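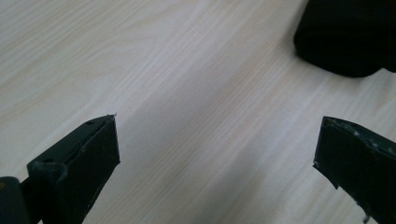

Re: [tables] Cleaning up a pale top before it goes back into use

On the pale tops, I would leave the sandpaper in the drawer until you have tried soap. Mine is the Skallham, which I bought secondhand in October, and it has had a work table's life. It is a light cream-beige top with fine, close grain lines, wavy in places, and on a surface like that a dull patch is hard to judge straight on. The light bounces off the smooth parts and the grain goes almost white there. I get down to table height with a lamp at the far side and look along the grain, and the film shows up as a smear that stops where the cloth stopped.

Mudassar Farooqui wrote on Saturday, March 1, 2025:
> I have 11 of the Prundwood tops to get ready and they all
> feel slightly tacky. The last owner used Grelletti polish
> on them, I think for years. Is it safe to go over them with
> 500 grit, or will I go through the finish? Also, two of
> them have small dark specks that don't wipe off.

Tacky is nearly always polish on top of polish. A little dish soap in warm water, cloth wrung out hard, wipe with the grain, then a second cloth with plain water and a dry one after it. Do one top completely and leave it overnight before you start on the other ten. If it still drags under your hand in the morning, do it again.
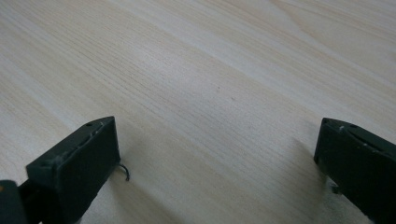
The 500 is fine for a solid top with a thick varnish. If there is any chance yours are laminate, don't sand at all. Look underneath at the edge. If the grain lines don't carry over from the face to the edge, assume it is a thin layer and stick to washing.

For the specks, try a fingernail first and then a plastic card held nearly flat. Dried glue and paint will usually lift. If a speck stays put after that it may be a flaw in the finish, and I would live with it. I made a shiny spot the size of a quarter on my old Rajput desk going after one of those, and it looked much worse than the speck did.

Skip the polish when you are done. A dry cloth once a week is all mine gets now.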